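About Bridden

Who we are

Bridden started out as a linen service with one van and a rented washroom behind a bakery in Zikudbridge, and in most of the ways that matter we still are one. We wash, dry, fold and deliver towels for small hotels, gyms, hair salons and a couple of nursing homes that have been with us longer than most of our machines have. If you have stayed the night anywhere between here and Nallgate, there is a fair chance you have dried your face on something that came through our doors (and we hope it was soft!).

There are 16 of us on the floor now, plus the office and the drivers. On a busy day in June we sent out 2,613 towels, which is still our record and still gets brought up at lunch. For years every single one of those was folded by hand, by people standing at a long table, and anyone who has done a full shift of it will tell you that the shoulders go first and then the wrists.

How the robot arms came in

We talked about automation for a long time before we did anything, and some of that talk was pretty tense. People wanted to know whether they would still have a job, and it was a fair thing to ask. So before we spent a dollar we sat down together in the break room and wrote out what we were agreeing to: no one would lose hours over it, the folders themselves would decide which jobs to hand over first, and anyone who wanted to learn the new work would be paid to learn it.

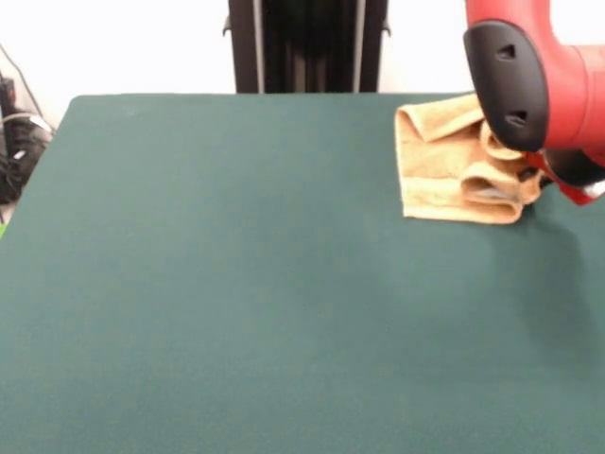

We called the project Forsberg, after the street our first washroom was on, and it has been running in one form or another ever since. The folding crew took charge of it early. They know that a towel with a thick border wants to be turned a different way from a thin one, and that a hotel fold and a gym fold are two separate animals, and it made no sense to us for that knowledge to sit on one side of the building while the technical work went on at the other. Three of our longest-serving folders now spend part of their week on the project, trying out folds, writing down what goes wrong and arguing cheerfully over what counts as a straight edge.

What has changed for our people

The biggest change is that folding is no longer anybody's whole day. We rotate every couple of hours between sorting, folding, checking and packing, and the people on the project move in and out of it on the same schedule as everyone else. Starting pay went up when we rewrote the job descriptions, as the work asks for more judgment than it used to. We also moved the first break to 9:30, which has nothing to do with robots at all but came out of the same meetings, and it may be the most popular thing we have ever done.
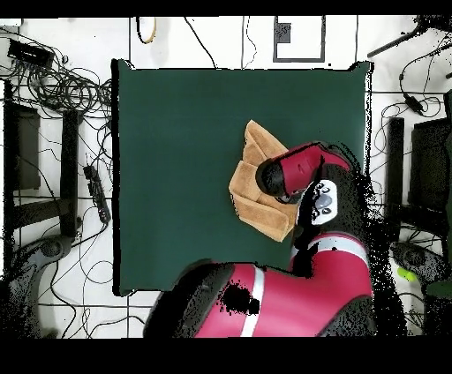

A folded tan cloth under the red and black arm, with the green mat laid out on the tile floor.

Plenty is still done by hand and will be for a good while. Fitted sheets are a misery for everyone, bathrobes are not much better, and each stack that leaves for a customer gets looked over by a person who can pull it if it isn't right. Some of our crew would rather keep to the table and the radio, and that is fine with us too.

Come and see us

We like visitors. School groups, customers and people thinking about a job here are all welcome to walk the floor with us and ask whatever they like. Call the office or stop by the front desk in Zikudbridge, and please wear flat shoes.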